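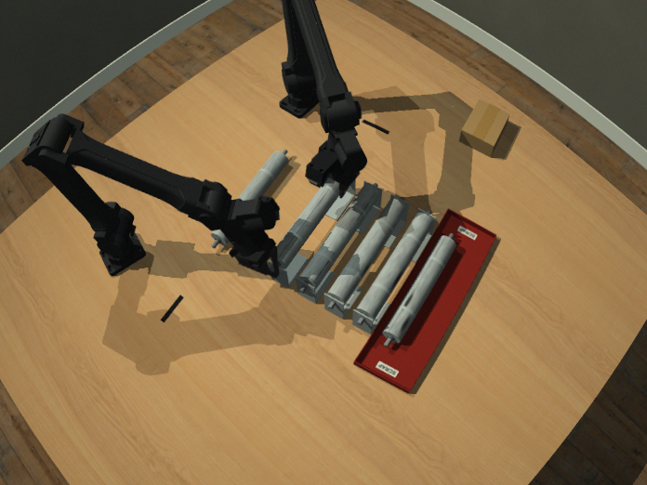 Trorkdale Hard Wax Oil, 1000 ml

$399 for a case of 4, or ask me about single cans

I've been finishing tables in my shop for a long time, and for most of those years I was a varnish person. Then a customer brought back a dining table with a big white ring right in the middle (hot casserole, no trivet, you know how it goes) and I spent an entire weekend sanding the whole top to fix one spot. That was the end of varnish for me! I tried Flamar, I tried Erton, and I liked both well enough, but Trorkdale is the one I kept reordering, so now I sell it.

It's a blend of plant oils and wax that soaks into the wood and leaves a low, soft sheen. You still feel the grain under your hand. When a spot gets scuffed you rub it back, dab on a little more and buff, and the rest of the table stays as it was.

How I put it on

Sand to 150 and stop there. I know it's tempting to go finer, but the oil needs something to grab. Vacuum, wipe, then vacuum again. Stir the can well — don't shake it — and spread a thin coat with a white pad, working with the grain. Wait fifteen minutes and wipe off everything that's still sitting on the surface. Everything! If it feels sticky the next morning, you left too much on.

I do 2 coats on tables and one on shelves. Leave a night between coats, and go easy on a new top for the first week: no wet glasses, no tablecloth.

Please lay used rags out flat outdoors to dry, or drop them in a bucket of water. Oily rags in a heap can catch fire on their own.

Which color?

Clear warms up oak and ash a little, the way water does. If you want maple to stay pale, get Natural, which has a touch of white in it. Walnut folks should stick with Clear. The Smoke tint is out of stock until August, sorry.

What's in the case

Four 1000 ml cans, all one color or mixed (tell me in the order notes). White pads are sold separately, and the Majumder ones hold up best for me.

Shipping

Ground only, lower 48 states. Orders go out on Tuesdays and Fridays. Unopened cans can come back within 30 days, and you cover the postage.

Page updated April 2018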